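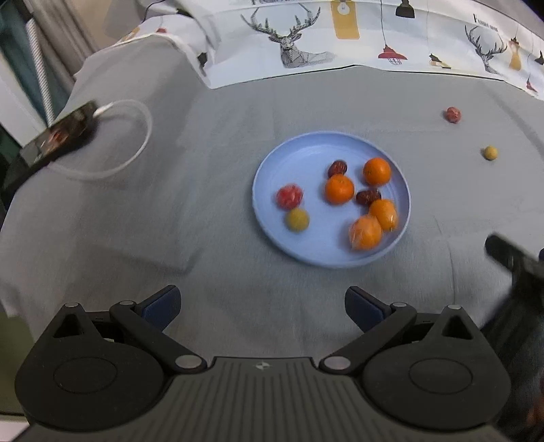
Chapter 6
Storing Fresh Fruit at Home and in the Shop

Before you start

You should already know from Chapter 5 how fruit grows on the plant and what happens to its colour and sugar as it ripens. This chapter follows fruit after it has been picked. It is mostly concerned with citrus, because citrus is the easiest fruit to keep and the easiest to keep badly.

Words used in this chapter

Respiration: the process by which living cells use up sugar and oxygen and give off carbon dioxide, water and heat.
Ethylene: a gas given off by many kinds of fruit that speeds up ripening.
Flavedo: the thin coloured outer layer of citrus peel, which contains the oil glands.
Albedo: the white, spongy layer under the flavedo.
Chilling injury: damage caused by cold above the freezing point.

6.1 Fruit is still alive

A mandarin does not die when it leaves the tree. Its cells go on respiring for weeks, but they no longer receive water or sugar from the plant. Everything they use must come from what is already stored inside. Storage is a matter of slowing this down. Cool air slows respiration. Moist air slows the loss of water through the peel.

Fruit growers divide fruit into two groups. Climacteric fruit, such as bananas, pears and tomatoes, can be picked firm and will go on to ripen later. Non-climacteric fruit, such as oranges, mandarins, grapes and strawberries, will not become much sweeter after picking. A sour mandarin left on the bench for a week may change colour a little, but it will still be a sour mandarin. For this reason citrus is tested for flavour before harvest.

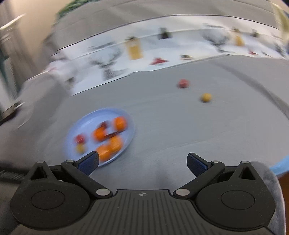
Dried fruit follows different rules. Mould and bacteria need water to grow, and drying leaves them very little. Sugar holds on to much of what remains. Many kinds of date will keep for months in a closed jar in the cupboard, while a soft, fresh date needs the fridge. White specks on the skin of an old date are often sugar crystals and are harmless. A sour smell is a sign that the fruit has begun to ferment, and it should be thrown out.

6.2 A season at Mevmont

The Mevmont packing shed is used as a case study throughout this chapter. In May the shed received 2,952 crates of mandarins. Of these, 404 were held back at the first inspection, most of them for soft spots or split peel. The manager, Vasiliki Bakalis, kept a separate record of 43 crates that had passed inspection but later showed green mould in the cool room.

Green mould enters citrus through breaks in the skin. A scratch from a twig or a fingernail is large enough. When the shed changed to padded picking bags and asked pickers to trim their nails, losses in the cool room fell. Gun-woo Jin, who ran the cool room, also raised the humidity so that the peel would not shrivel. We will look at his temperature records in Section 6.4.

6.3 Wrapping and waxing

Washing citrus removes some of its natural wax, and packers often replace it with a thin coating that can be eaten. Wrapping each fruit by itself also slows water loss. It has the further benefit of keeping mould spores from spreading to the fruit beside it. Wrapping has a cost, however. If moisture is trapped against the peel, mould may grow faster on a fruit that was already damaged.

Activity 6A

You will need six mandarins of similar size, kitchen scales, plastic wrap and a notebook.

1. Number the mandarins and weigh each one.
2. Wrap three of them and leave the other three bare.
3. Keep all six in the same place, out of the sun.
4. Weigh them again every second day for two weeks. Record any change in the feel of the peel.
5. Draw a line graph of the average mass of each group.

Do not eat the fruit when the activity is over. Keep your results, as you will need them for Section 6.5.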